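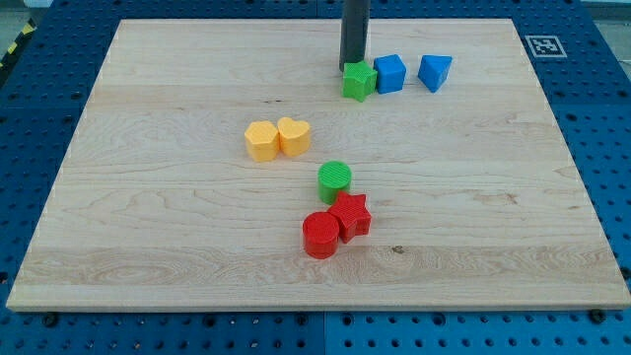

Toy shapes on the maple board at the Gundville bench, with the tip of the rod at the back.

The bad examples are worth keeping

Most people who collect examples for a learning system throw too much away. I did it myself for the best part of a year, and I would like to argue against it.

The work at our bench is simple to describe. A person steers an arm that ends in a plain rod, and the rod pushes toy blocks across a board. Each push is recorded along with a short instruction, such as "move the yellow heart next to the yellow pentagon" or "bring the red star up to the green cylinder". Later a model is trained on the recordings and asked to do the same sort of thing by itself. There are no fingers and nothing gets picked up. If a block goes the wrong way, you have to go round the other side and push it back.

When we started, the rule was that a recording counted only if the push was clean. If the operator nudged the wrong block on the way past, or overshot and had to correct, the recording was marked as spoiled and deleted. The rule came from Cliltbridge, where the office wanted tidy numbers, and it sounded sensible. Why teach a machine your mistakes?

By December we had kept 1036 recordings and the model was poor. It could do the first part of a push quite well. Then the block would turn a little, as a star does when you catch it on a point, and the model would carry on as though it hadn't. It had never been shown a block going astray and being brought back, for the plain reason that we had deleted every case of it.

I think this is a general fault and it goes beyond our bench. People judge each example by itself, the way you would mark homework. A set of examples has to cover what the machine will meet, and a good part of what it will meet is the result of its own errors. An operator who overshoots and then spends 4 seconds putting it right has given you something useful. The correction is often the best part of the recording.

The same goes for how the board is laid out. For a long while our operators put the blocks back in an even spread before every run. It looked neat, but blocks that have been pushed about don't stay in an even spread. They end up touching, two or three in a huddle, with bare wood everywhere else. Getting one block out of a huddle without dragging the others along is harder than anything else we ask for, and we had hardly any examples of it. Now the operators leave the board as the last run left it, unless a block has gone over the edge.

There is a fair objection. Some recordings really are rubbish. An operator gets tired, or reads the instruction wrong and pushes the cube when it should have been the triangle. I would not train on that under its original instruction. But the push itself may be perfectly good, and someone can write a new line for it afterwards. We do this on the Mạc project and it takes less time than recording a fresh one.

The other objection is cost. Keeping more means storing more and checking more, and the team at Grastbridge have complained to me about both. I accept the point about checking. Storage is cheap next to an operator's afternoon, and a deleted recording can't be looked at again when you change your mind about what it was good for.

So my advice to anyone setting up a bench is to write down why a recording was marked as poor, and keep it. Ours now go in a separate folder with a one-line note, and I read through the notes before we decide what to collect next.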